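Skiltley is a hand-held gripper built in the shared workshop at Lumcombe and used to record cloth handling for later playback on a robot arm. The design was drawn up by Nusrat Bandara and first assembled in April. It has two curved black fingers over a white base plate and is operated by one person. Most recordings concern folding and spreading, with the cloth gripped by a gathered fold. 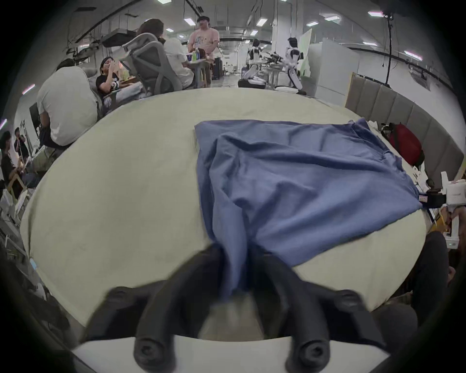 Skiltley gripper with blue cloth, Lumcombe workshop.
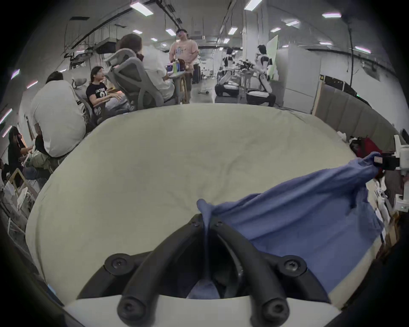

Debashish Paul has objected that the fingertips close too hard on thin fabric and that a softer spring would cost nothing in holding force. Bandara's reply, given in the build notes, was that the softer spring lost the fold whenever the cloth was pulled from the other side.

Construction

The fingers are printed in 4 sections and joined with screws. A full set takes up to 20 hours to print. The base plate is cut separately and can be replaced without removing the fingers. Travel at the fingertips is 25 mm per side.

Variants

Hernness, a later version, uses a longer trigger and a shorter base. Fingers from one version do not fit the other.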